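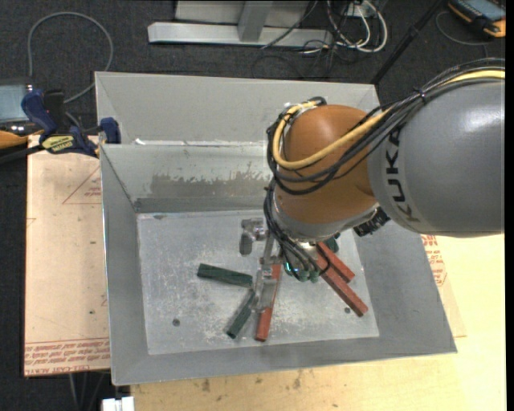
Yasir Talpur reported that the picking cell at Teltside had begun stopping with its gripper short of the bin floor, and asked whether the robot should be re-taught or the bin moved. The bin is to be checked first. The procedure applies to all Kenari bin-picking cells.

Search this site Search Go

Checking the bin and cable bundle

1. Stop the program, switch to manual reduced speed and lock the cell gate.

2. Inspect each clamp on the bin edge. Tighten any clamp that moves under hand pressure.

3. Remove all blocks. Measure from the tabletop to the bin rim at each corner. Readings must agree within 2 mm.

4. Jog the wrist through its full range over the bin. The cables must keep an open loop beside the wrist and must not touch the bin wall. Replace any cable tie that has slipped.

5. Lower the gripper by hand control to 20 mm above the floor and compare the displayed height with the value on the cell sheet. If the difference exceeds 5 mm, re-teach the bin frame.

6. Return the blocks in no set order and run a trial of 98 picks. Enter missed picks in the cell log.

Worn paint on the bin floor does not require replacement. Dents do, and should be reported to Ivan Chornovol.

Contact Kenari Technical Services | © Kenari | Back to top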